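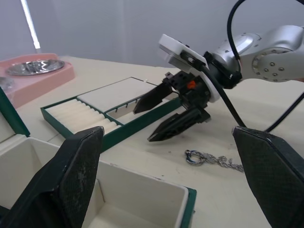
Trudham folding desk, small size

Bought to replace a heavy old desk in the box room. It came flat in one carton and took 20 minutes to put up, with no tools needed beyond the key supplied.

The legs lock firmly and there is very little wobble when typing. The hinges are stiff for the first week, then ease off. Mugs leave rings if you don't wipe up the same day, and the feet mark soft flooring, so I added felt pads from Staton.

The drawer is an extra and I wouldn't bother. It sticks, and it only holds pens and a notebook.

Five months on, still in daily use. 7 out of 10.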